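Home News What's On Get Involved Contact

Chopstick drive passes 2,141 pairs

What a response! The Khurana Street kitchen put the word out in April for chopsticks to go with its shared noodle lunches, and the neighbourhood has come through with 2,141 pairs (the old record was 823, so we're pretty chuffed). They arrived in shopping bags, shoeboxes and one very full biscuit tin.

Girish Kushwaha, who looks after the lunches, had hoped for enough to get through winter. "We'll be right until next year," he said. "I've had to clear out a whole cupboard!"

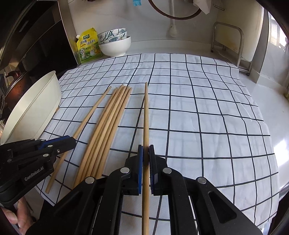 Sorting is well under way, and it's a lovely way to spend a morning if you've got an hour free. Every stick gets looked over for splinters, then matched for length and colour before it's bundled. The light tan wooden ones, with the fine grain running along them, are going to the long tables, where the checked white cloth is staying on for lunch too. Poonam Dwivedi has already finished 518 pairs and is keen for company.

Tinow Hall has lent us its back tables as well, so there's room for up to 20 sorters at a time. Doors open at 9 am. Bring a mug, and bring the kids if they're old enough to match pairs.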